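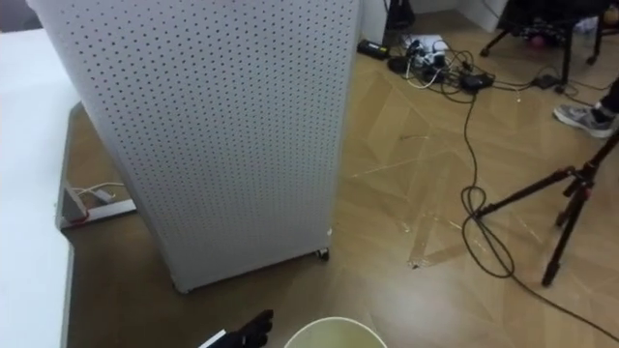 How can a shared work room be divided without building walls? In our study, mobile pegboard panels on casters gave enough separation between work areas, and the users could move them again when the need changed.

3.2 Movable partitions and floor marking

The panels were compared in four rooms at the Tendari site. Before the study, these rooms had fixed shelves, and any change of layout had to be requested from the building office. During the observation period we recorded 241 changes of layout. In 207 of them a panel was moved by one person alone, with no tools. The other changes needed a second person, mostly when the panel had to pass between two tables.

Figure 3. Upright white pegboard panel on casters, standing beside a white table. The floor has a wood pattern in herringbone or chevron layout and carries strips of transparent tape.

Transparent tape was chosen for the floor because the colored tape used in the earlier Fudton rooms was judged too strong for the eye. It has a weak point: the lines are faint and are best noticed when they catch the light. Several users asked for a darker line at the corners – we consider this a reasonable request.

Cables were the most frequent obstacle. A caster stops at even a thin cable, and the user then tends to push harder or to lift the panel. Of the 54 written comments we received, most concerned power strips and cables lying on the floor. For the rooms studied in Section 4, we therefore decided the position of the power strips first and marked the panel positions afterwards.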